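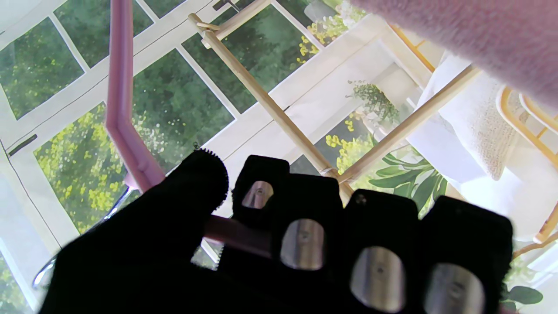 Workshop > Gallery > Racks and Frames

Painemal Workshop, our December gallery

On this page we collect pieces from the small hall, where Poppy Wainwright and Kelly Lambert teach simple wood joining on Friday evenings. Light dowels, a few colored parts and much patience - we do not need more for a first rack.

The two dowels that meet in a shallow V are the part our beginners ask about most. Kelly prefers this angle to a square corner.

The pink bar gives some color next to the pale wood. Poppy would like to have more of it in the next pieces.

Places for the spring course cost 40 each, and the dowels are included in this price. Please write to Natalie Kershaw.

Recent galleries
Trunder stools, second group
Dorothy Crabtree - woven seats
Small shelves for the hallway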